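Part 3: Setting up the Leleck garment steamer

Okay, the tank is rinsed and the hose is clicked in, so now comes the part I like. I've had my Leleck going since May and I still do it in this order every time.

1. Stand the base on a hard, flat floor. Carpet is fine for the Skisine travel model, but this one is taller and it wobbles.

2. Slide the pole up until both clips snap. If the top clip won't catch, twist the pole a quarter turn and try again (mine always needs the twist).

3. Fill the tank to the line with cold water. I use filtered, and every 10 fills I run a descaling packet through, the Temmont ones, half a packet per tank.

4. Plug in, set the dial to 1 and wait for the green light. It takes roughly 5 minutes from cold, so go pick out your shirts!

Caution: don't lift the head off its cradle before the light is green. You'll get a spit of hot water down your sleeve, and it hurts.
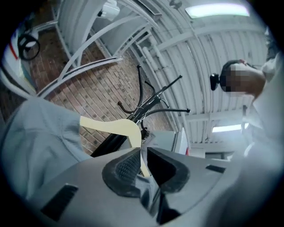 Shirts first, while the tank is full. Button the collar and the second button down, then let the shirt hang for a minute so the shoulders settle. I like a plain pale wooden hanger with smooth, flat arms like the one in the photo, and I keep the skinny wire kind for things I'm only carrying out to the car. Then steam from the top down, with the head just touching the fabric, and pull the hem gently with your free hand.

5. For cotton, turn the dial to 3. For silk or anything shiny, stay on 1 and work from the inside.

6. Let each piece hang for 10 minutes before you wear it or put it away. I skipped this one Tuesday morning and had elbow creases before lunch.

Note: the Cao brush head fits too, but only with the gray collar ring pushed all the way on. It's great on wool coats, less great on linen.

7. When you're done, turn the dial to 0, unplug, and leave the hose hanging straight so the water runs back down. Empty the tank once it's cool.

If the steam comes out in puffs, there's a dip in the hose. Lift the head up high for a few seconds and it should clear. Still puffing? Go to Part 5, descaling.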